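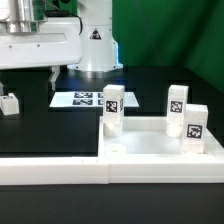

trerau_integration wrote:
We would respectfully disagree with the recommendation to record every demonstration by hand guiding. In our experience the operator's arms and body enter the field of view of the fixed camera, and a policy trained on such recordings performs poorly once the operator is no longer present. For the placement of tagged blocks into a tray, remote control should be the default method.

nogueira_lab wrote:
The objection is noted. The recommendation was drafted for users whose arm supports a gravity compensation mode and who do not have a leader arm available. Our laboratory recorded 137 demonstrations by hand guiding and 100 by remote control on the same task. The hand-guided set was completed in fewer sessions. Operators also reported that they could feel contact with the tray wall, and the remote station does not provide this.

trerau_integration wrote:
Were both sets used to train the same model? A comparison of recording time alone does not settle the question.

nogueira_lab wrote:
They were. The remote set produced fewer failed placements. The hand-guided set produced smoother paths between the pick and the release. We do not consider either result final.

For members who intend to use remote control, the Ikdale guide to our procedure is reproduced below. Comments are welcome.

1. Place the tray against the front rail and confirm that the printed markers on the table are visible to the fixed camera before the first block is set down.

2. Bring the gripper down slowly over the tray and use the wrist view for the final approach. A tag that is seen at a steep angle may not be read. In that event, raise the arm and approach again from another side.

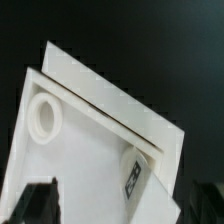
3. Close the gripper only when the arm has come to a full stop. Closing during motion teaches the model to do the same.

4. Release, withdraw vertically, and end the recording. Failed attempts are to be kept in a separate folder and labeled as such.

marness_user wrote:
Thank you for posting the guide. I must question step 3. A full stop before every grasp introduces long idle periods, and our model learned to wait above the block indefinitely. We now remove any pause longer than 200 milliseconds before training.

trerau_integration wrote:
We have observed the same behavior. Trimming is acceptable provided that the camera streams and the joint data are cut at identical time stamps. On one project they were not, and 1,117 recordings had to be processed a second time.

nogueira_lab wrote:
Step 3 will be revised to permit a brief pause. We would prefer to keep the instruction for new operators, who tend to close the gripper too early. With regard to the starting layout, our present practice is to vary the position of the blocks between demonstrations while the board of markers remains fixed.

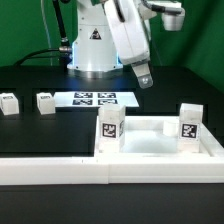 The order in which the blocks are handled is also varied, although each operator is asked to complete one order before beginning the next. The revised guide will be posted to this thread in December.

marness_user wrote:
I would ask that the revision state which operator made each recording. Two of our operators have very different habits at the controls, and we were able to separate their work only by the date.

trerau_integration wrote:
Seconded. Our position on hand guiding is unchanged.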